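Let the small shop close at lunch

Monday, September 13, 2021

When I moved to Soseldale, the first thing I learned about the town was that you cannot buy a stamp between one o'clock and two. I stood in front of the door of the stationer's with a letter in my hand and read the card in the window three times. In the city where I lived before, a closed door at this hour would mean that somebody was ill, or that the business was finished.

I was annoyed, and I stayed annoyed for many weeks. Now I want to write in defence of the card in the window, because the district paper has printed several letters against it, and I think the letters are wrong.

The argument of the letters is simple. People who work have only their lunch hour free, so a shop that closes in this hour closes exactly to the people with money. One writer says that Bovton has had shops open through the whole day for years and that Bovton is doing well. Another says that a town of 3,158 people cannot afford to send anybody away from the door.

I understand this. I also have a job, and my lunch hour is only 36 minutes when I subtract the walk. But I believe the writers are comparing two different things. The shops in Bovton which stay open all day are mostly branches. They have a rota, and when one person goes to eat, another one comes to the till. In our high street most shops have one person, or a married couple, and the person who sells you the stamp in the morning is the same person who does the accounts in the evening. If this person doesn't close the door, this person doesn't eat, or eats a sandwich under the counter with one eye on the customer. I have been served in this way in other places and I did not enjoy it.
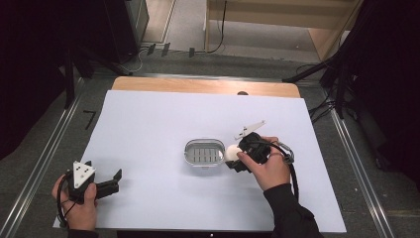 There is also the question of what we lose when the hour disappears. In February the bakery, Issahaku, tried to stay open without a break. It was a cold month and I suppose they needed the sales. I went there at half past one several times, and I was glad to find the light on. But the bread was the bread from the morning, the queue was two people long, and the woman at the counter, who usually talks with everybody, gave me my change and said nothing. After one month the card came back. I asked her if the trial had paid for itself, and she answered that it had paid for the electricity.

One bakery is not a proof. Still, I think it shows something the letters leave out: customers do not become more numerous when the hours become longer. I need one loaf. If the door is closed at half past one, I buy the loaf at half past five, or I buy it before work. The same money arrives, only at another time of the day.

I will admit where the other side is right. A chemist is a different matter, and I would like ours to find some arrangement, perhaps with a second person for this one hour. A person with pain should not have to study opening times. And for those who are in town only at midday, such as the drivers who deliver to Naria, the big garden centre on the bypass, the closed street must look quite unfriendly. For them one café open is better than none, and the café is open.

There is one small thing I would ask of the shopkeepers in return. Please write the hours clearly, and please keep to them. My neighbour is 83 and walks slowly, and for her a shop that opens at ten past two when the card says two o'clock means ten minutes standing on the pavement — in the rain, often enough. If we are asked to respect the hour, the hour should have a beginning and an end.

As for me, I have changed my habits without great suffering. I post my letters before work. At lunch I walk down the high street when the doors are closed and the street is quiet, and I sit on the wall by the church with my sandwich. Sometimes the stationer is sitting there too. We greet each other, and I don't ask him for stamps.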